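Lelarov is hiring — Front Counter and Repair Intake, part time

Posted Jun 5, 2021

Quick one, because we open in an hour and I want this up before the bikes start rolling in.

We need a person for the front counter at Lelarov. It's a bike repair shop, small, busy from spring until the leaves come down and then weirdly busy again in December when everyone remembers they own a trainer. You'd be the first face people see. Also the voice on the phone, the hand that writes the ticket, and the one who calls folks back when their wheel is done.

Part time to start, 25 hours a week, can grow. Pay is 940 every two weeks before tax, same amount slow week or busy week. Tips on top of that if people leave them, split evenly between whoever worked that day. Paid every second week, direct deposit.

What you'd be doing most days

Checking bikes in. This is the big part. Customer rolls it up, says "it makes a noise," and you get to find out what noise, when, which gear, uphill or down. You write it on the ticket in words the mechanics can use. Not a mechanic job but you'll pick up plenty. We will teach you the parts of a bike if you don't know them, takes a couple of shifts before the names stick.

Quoting the standard stuff. Basic tune is 85. Flat fix, cables, pads, chain are all on a card taped next to the register. Anything not on the card, you go in back and ask. Please ask! The last few arguments we had with customers all started with a guess at the counter.

Phones and texts. People want to know if it's ready. Usually it isn't. You tell them nicely and you tell them a real day.

Selling tubes, lights, locks, bottle cages. No quotas and no commission. If somebody doesn't need the fancy lock tell them so.

Opening or closing, depending on the shift. Rental bikes out on the rack, rental bikes back in. Sweep. Wipe down the counter, count the drawer, lock up.

Rentals. We do a handful with Ornora, the guesthouse up the hill. Their guests show up with a slip, you check the slip, set the saddle height, hand over a helmet, get a signature. It's easy but it all comes at once, usually right when the phone is going.

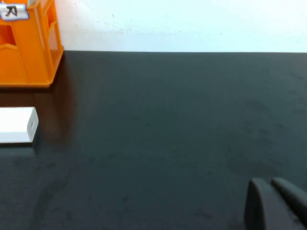 Hours. Right now we need someone for mornings, 8:30 to 1:30, five days, and one of those is a weekend day. We close up early on holidays. The schedule gets written two weeks ahead and we try hard not to mess with it after that. If you have class or kids or another job tell us up front and we'll see what fits — we've made stranger schedules work.

What we're looking for

You show up on time. I know every ad says it. We have one key holder in the mornings and if you're late there's a line on the sidewalk.

You can write so another person can read it. Printing is fine, cursive is fine if it's good cursive.

You can lift a bike onto a hook. Most are 30 pounds or less, the e-bikes are not and we lift those with two people, always.

Comfortable talking to strangers, including the ones who are mad. Not many are mad.

Basic computer stuff. The ticket system is called Jin, it's old and kind of ugly and you can learn it in one shift. If you can do email you can do Jin.

Nice to have: a second language (we get a lot of Spanish and some Hungarian), any retail or food service, any bike background at all. Riding a bike is not required. One of our best counter people hated bikes, still does, she was great.

Need to be 18 or over because of the rental paperwork. No degree or anything like that.

What you get besides the pay

Your own bike fixed for free, you pay parts at our cost. Same deal for whoever lives with you, within reason.

Paid sick time from the first day. A week of paid vacation after six months, two weeks after a year.

Coffee. It's decent coffee.

A spot in the Zovedness wrench class in the winter if you want it. It runs eight evenings and covers hubs, brakes, wheel truing, the works. We pay the fee. A couple of people went from counter to bench that way and they're both still with us. No pressure to do it, some people just want the counter and then go home, totaly fine.

The not so great parts, so you know

It gets hot in July. There's a fan and the door stays open. In winter the door also gets opened a lot and you'll want a sweater.

Your hands will get greasy even on the counter side. We have gloves in all sizes but they run out and you forget.

Saturday before the big charity ride is nuts. Everybody works that one. Lunch is on the shop.

Parts are slow this year, anybody in bikes will tell you. You'll spend some of your time telling nice people their derailleur is still on a boat. You need to be ok with that conversation.

How to apply

Email or come by. Email is better, put "counter" in the subject line so I can find it. Tell me a little about yourself, when you could start, what hours you can't do, and one job you liked and why. Resume if you have one, doesn't need to be pretty. No cover letter please, I won't read it, sorry.

If you come by, try for after 2. Ask for Barnabás Boros, that's me. If I'm under a bike leave your name and number with whoever is at the register and I'll call that evening.

We'll do a short talk first, maybe 20 minutes, then a paid trial shift of three hours so you can see the place and we can see you. I'll let everybody know either way, it may take me a few days. If you haven't heard in a week send it again, things get buried and its not personal.

Where we are: 46 Canal Street, side entrance, the green door. The 76 bus stops right across from us. There's a rack inside if you ride in, and two parking spots that are always taken.

We'd like to have someone by the end of the month. Sooner is fine too. The ad stays up until we find the right person, so if you can see it we're still looking.

Barnabás

P.S. — bench mechanics, we're full for now but send me a note anyway, I keep them.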